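# Checked cloths: washing, drying, folding and putting away

Checked cloth is the most forgiving textile in the house when it is on the table, and the least forgiving when you fold it. A small stain hides between the lines. A crooked fold shows from the door. I use checks for nearly everything: tablecloths, kitchen towels, the cover for the bread, a few old shirts which became cleaning rags. These are the methods I keep for them.

## Before the first wash

New cloth has a finish from the factory that makes it feel stiff and smooth. It also makes it bad at drying plates. Soak the cloth one night in cool water with a cup of white vinegar, then wash it alone. If the water turns blue, repeat it until the water stays clear.

Do not trust the size printed on the package. I bought a tablecloth from Foklow which was 153 by 235 centimeters when I measured it on the floor, and after the first wash it was shorter by the width of my hand. The table had not changed, so now the cloth hangs only a little at the ends. If you are buying cotton for a certain table, take the next size up.

If you sew your own, wash the fabric before you cut it. The lines of the check can pull more in one direction than in the other, and a square that you cut very exactly may come out as something else.

## Washing

For kitchen towels I use 60 degrees (Celsius, my machine does not know the other kind). Tablecloths go cooler, unless there was soup. The dark lines lose color before the pale parts, so after many hot washes the whole pattern looks tired, even if the white is still nice and white.

- Shake the cloth outside before it goes in the machine. Crumbs become paste, and the paste stays in the hem.
- Close any buttons on shirts and turn them inside out.
- Keep checked cloths away from new jeans and from anything red.
- Grease wants dish soap, rubbed in with the thumb and left for the time of one coffee.
- Red wine wants cold water from the back side of the cloth. Salt did nothing for me.
- For candle wax, put the cloth in the freezer, break the wax with a spoon, and then iron the place between two sheets of plain paper.

Fabric softener I don't use for towels. They become pleasant to touch and then the water slides over the plate.

## Drying

Hang a checked cloth so that one dark line lies exactly along the rope. If the line is straight on the rope, the cloth dries square and half of the ironing is already done. If you hang it by one corner, you will see a long ear there until the next wash.

Pull the cloth gently while it is still damp, first along the length, then along the width, and last from corner to corner if it has gone crooked. Two people do this better. My mother and I did it in the yard in Ikatville with the sheets, and she always pulled a little before I was ready.

## Folding by the lines

You need a table that is clear and dry, and bigger than half of the cloth. A bed is too soft for this work. Lay the cloth flat and let the corners hang where they want in the beginning, because the first thing to do is to smooth from the middle to the outside with the flat hand.
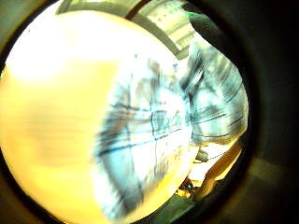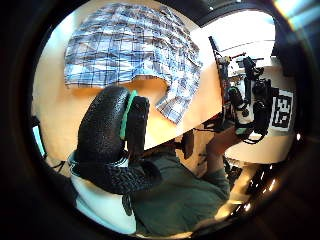
*Pale blue and white checks with dark blue lines.*

**Encarnación Llorente** · Linen & Cupboard · 27/09/2025

Choose one dark line near the middle and make it your fold. Do not begin from the edges. The hem is often crooked, even in a good cloth, but the lines were woven, so I believe the line and let the hem be a little wrong.

1. Find the middle line in the long direction. If there is no line exactly in the middle, take the nearest one.
2. Fold along it and put the checks of the upper layer over the checks of the lower layer. Look at the corners of the squares, they tell you more than the edge.
3. Smooth it again, only with the hand.
4. Fold in half the same way, or in three if your shelf is narrow.
5. Turn the cloth a quarter and fold the short way until it fits.

The fold should come to the front of the shelf, with the loose edges at the back. Then you can pull out one without the whole pile coming with it.

When a cloth slides from the table while you fold it, put something flat and heavy on the far end. I use a cutting board. A can or a jar leaves a round mark if the cloth is a bit damp.

**Shirts.** A checked shirt is folded almost like a towel. Button the top button and the third one, lay the shirt on its face, and bring each side to the middle along a vertical line of the pattern. The sleeves go down flat over the back. Then fold the bottom up in two steps. If you see the lines crooked at the collar, open it and begin again; it is quicker than correcting it in the pile.

## Ironing, if you must

Iron while the cloth is damp. Move the iron along the lines and never across the corner of the weave, or you will make the squares into diamonds. For a long tablecloth I fold it once, iron both faces, and then open it and pass quickly over the middle crease.

I have had the same Walczak ironing board for 9 years and the only thing I changed is the cover. A thick cover matters more than an expensive iron. Put an old wool blanket under it if yours is thin.

Embroidered letters or a sewn patch should be ironed from the back, on a folded towel.

## The cupboard

Keep kitchen towels in the kitchen and tablecloths somewhere else. It sounds obvious, but for a long time I had both in one drawer and the tablecloths smelled of onion.

Put the clean ones at the bottom of the pile and take from the top, so each cloth has its rest. Tablecloths for holidays can be rolled on a cardboard tube, and they come out with no creases at all. In February I open the whole cupboard for one day, wipe the shelves with water and a little vinegar, let the wood dry completely, and fold again everything on new lines. A cotton cloth that is kept too long on the same fold becomes weak there, and it will tear in that place first.

Lavender bags are nice if you like the smell. Soap in its paper works also. I do not put either of them directly on white parts, as the oil can leave a yellow shadow.

## When the cloth is finished

A worn tablecloth is usually bad in the middle and good at the ends. Cut the ends along a dark line, which gives you a straight edge without any ruler, and hem them for napkins. From a shirt, the back is the best piece. The sleeves make good bags for dried beans: sew the wide end closed and tie the cuff with string.

What remains goes in the rag box under the sink. Cut off the buttons before, they scratch the stove. Keep the buttons in a jar with the spare thread, and write on the lid which blue it was.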